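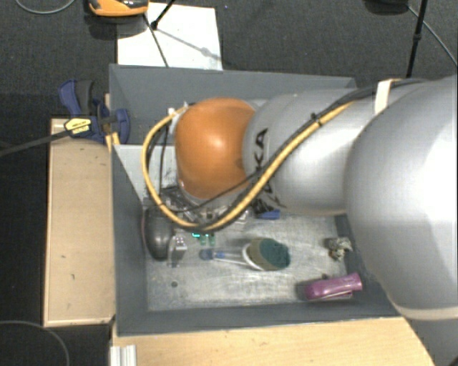
Flamarwood, 16 May 2018

The arm stopped on pick 2000, which is a nice round number and has nothing to do with anything. I went through the logs twice looking for a counter that overflowed. There isn't one. It stopped there because that's when the cable finally had enough.

Some background for people who don't read this blog regularly. I work on the bin picking setup at Birska. The job is to get an arm to reach into a gray bin of mixed household stuff, take hold of one thing, lift it out, and put it back somewhere else in the bin. Then again, all night if possible. The objects change every few days. The current lot has a scrub brush in it, and a purple thing shaped like a stapler, and some green see-through pieces that the depth camera hates. We call the control software Lukumay. I wrote maybe a third of it and I get blamed for all of it.

What happened was this. I came in to find the arm parked over the bin with the drives off and a protective stop on the pendant. The last line in the log was a lost connection to the gripper, and right before it there were 17 short dropouts spread over the night, each one a fraction of a second long. Lukumay treats a short dropout as noise. It waits, asks again, gets an answer, and carries on. I wrote that part. At the time it seemed like a sensible thing to do, as the old gripper used to drop a message now and then for no reason we ever found.

So for most of the night the system was telling us it had a bad cable, and my code was telling it to be quiet.

The yellow cable is the one to look at. It comes down along the link, goes under the orange joint cover and loops up again on the other side. The loop is there on purpose. The wrist turns a long way in both directions, and the cable needs slack to follow it. If you make the loop too small the cable pulls tight at the end of the turn. If you make it too big it hangs into the bin and catches on things. We had gone for big, after a tight one failed on us last year.

I took the cable off and bent it slowly along its length with a meter clipped to both ends. Most of it was fine. One spot a few inches back from the connector would open and close depending on which way I bent it. There was no mark on the outside that I could find, even under the bench lamp. The copper inside had simply been worked back and forth until some of it let go.

Karlijn Vermeulen looked at the joint angles for me. She plotted the last wrist joint against time and laid the dropouts on top. All but one of them fell within a few degrees of the same end of travel. The odd one out we still can't explain. Her plot also showed something I should have caught myself: the planner was using that end of travel far more than the other one. Two wrist positions will often do equally well for a grasp, because a two-sided gripper doesn't care which way around it is. When both were possible, Lukumay took the first one in the list. The list was always in the same order. So the cable was getting nearly all of its bending in one direction, at one spot.

That's two software problems and one worn cable, and the cable is the only part that cost money.

Now the part that bothers me more. When the connection went for good, the gripper was closed on something, and it let go. The object fell back into the bin and no harm was done. But I had always told people that the gripper holds its last position when it loses contact with the controller. I had said it to Kristof De Haan when he did our safety review, and he had written it down. I was going by the old gripper. The one we have now is set up differently, and on ours a lost link means it opens. I never tested it after the swap. I moved the setting across from the old config file and the new unit ignored it without complaint.

With a brush, who cares. We did have a plan to try some glass jars in June, though, and I had been saying they'd be fine over the edge of the bin on the way to a table. They would not have been fine.

I wrote to Kristof the same morning and told him that line in the review was wrong. He came over, asked to see it happen, and stood well back while I pulled the connector with the arm holding a block of foam. It opened. We tried it several more times, with different grip forces, and it opened each time. He crossed out the sentence and asked what else in the document I had carried over from the old gripper. That took the rest of the day to answer, and there were a couple more. The maximum closing force was wrong too, though in the safe direction.

What we changed, in case it's useful to anyone running something similar:

Dropouts are counted now. A single one still gets retried, but three in an hour will finish the current move, go to the park position and stop. The counter does not reset when you restart the program, only when somebody clears it by hand and types in a reason.

The planner picks between equal wrist positions based on where the wrist has been lately. Karlijn did this in an afternoon. The plot is a lot more even now.

The cable has been replaced with a flex-rated one from Brurnus, part 3077 in their catalog, which is rated for twisting as well as bending. The one that failed was rated for bending only. I had bought it myself and hadn't noticed the difference. I also moved the tie point back, so the bend is spread over a longer piece.

Lost link behavior is on the checklist for any gripper swap. You pull the plug with something soft in the jaws and write down what happens. It takes less time than reading the manual, and I'd do both.

Nothing breakable goes outside the bin until we have a gripper that stays shut without power. I've asked for a quote on one. The quote was bad. I've asked someone else.

One thing I haven't settled is the night running. The cell is locked when it runs unattended, the light curtain works, and the arm did stop by itself in the end. Kristof is satisfied with that part. I'm less sure. The stop was the controller noticing a dead gripper, and what I would have wanted is a stop much earlier, on the second or third dropout, when everything still worked. For now we only run it overnight with the new counter on, and it sends a message to my phone. It has sent one so far, at a quarter to four in the morning, because I had left the threshold at a test value.

Comments are open. If you've had good luck with a particular way of routing cable past a wrist joint, I'd like to hear it, especially if you have photos from after a few months of use. And if anybody knows why one dropout would show up with the wrist sitting still in the middle of its range, please tell me that too. I still have the old cable in a drawer.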